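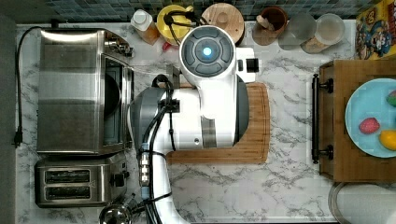

Our project studied how people arrange a small kitchen counter for making breakfast, and if a different arrangement can save them steps. We choose breakfast because it is the meal where everyone is in a hurry and the counter is used for many things at the same time. The counter we worked with has a white surface with gray veins, like marble, and a dark blue-green tile wall behind it. The toaster oven and the two-slot toaster stand together on the same side, and the wooden cutting board is next to them. The small things, such as the glass jars and the brown crock for utensils, are in a line against the tiles. We called this arrangement the "wall line," and it became the base for our comparison.

The question came from Gisela Fuchs, who lived for one year in the dormitory on Steinbach Street and shared a very small kitchen there. She noticed that every person who cooked moved the toaster first, before doing anything else. We wanted to know if this is only a habit or if the toaster was really in the wrong place.

Method

We prepared a simple breakfast task: cut bread, toast two slices, take cereal from the box, and put everything on a tray. The test persons were 18 students from the first and second year. Each of them did the task two times, once with the wall line and once with an arrangement we call the "work triangle," where the toaster is turned so that its long side follows the edge of the board. Half of the students began with the wall line and the other half began with the triangle, so that practice would not help only one of them.

We wrote down every hand movement that was longer than the width of the cutting board. Shorter movements were not recorded. This limit was discussed for a long time in our group, and I must say that we are still not fully satisfied with it. A tall student can reach the back wall easily, but for a shorter student the same jar is far away.

In total we recorded 927 long movements. The observation sheets were filled in by hand and then copied to a table by Helju Vasiliauskas, who also checked them a second time.

The board and the toaster

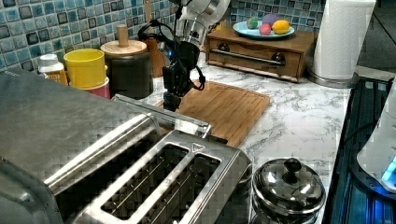 Department of Home and Interior Studies - Student Projects, Vastitz College
Report handed in 11/9/18

The place between the toaster and the cutting board was the most interesting part for us. When the toaster is close in front of the board, a slice of bread travels only a short way from the knife to the slot. Most students liked this. However, the toaster then covers a part of the board when you look from behind the appliances, and two students pushed it away before they started to cut. They explained that they do not like to have metal near their elbow.

A second problem is the crumbs. With the triangle, the crumbs from cutting fall near the toaster and go under it, and the students cleaned only the part they could see. With the wall line the crumbs stayed mostly on the board, at least when the board had a groove along the rim.

The toaster oven was not used in our task, but it takes a lot of the counter. We asked the students if they would keep such an appliance at home. Many answered yes, for pizza and for warming up bread rolls, but they would put it on a shelf. Its flat top was also used as a place to put things down, which we had not planned and which is not a good idea when the oven is on.

Results

The work triangle needed fewer long movements for 11 of the students. For four students there was no difference, and for three it was worse. All of these three were left-handed. We should have thought of this earlier and made a mirrored version of the arrangement.

The jars against the wall made almost no trouble. They were opened rarely and it was fine to reach for them. The cereal box was different - it was needed in every test, and when it stood in the corner many students had to lean over the board to take it.

What we would change

We would write down the height of every student and if they use the left or the right hand. We would also add a task with a hot drink, so that the kettle must be filled and carried. The cord of each appliance should be part of the plan too, because it decides how far a toaster can be moved.

The blank observation sheet can be copied from the project folder in the department office.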